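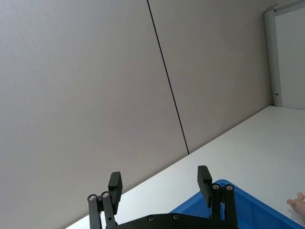 2 min read

Blue bin on the white table, keep it out or put it away?
Posted by Nikola Wysocka, April 25, 2020

I do love a clear tabletop against those plain grey panels, but the blue bin has crept back and I'm torn (it does cheer the corner up!).

lelach_home: Leave it out! Mine holds mail, mittens, everything, and I'd be lost without it.

belix60: Sorry, I disagree, friend. A bin on a table just fills up, and then you're digging for your keys. Mine went on a shelf 14 months ago and I haven't missed it.

lelach_home: Well, my shelves are full, so there!

658 views | 30 replies | 14 shares
Contact us | Back to top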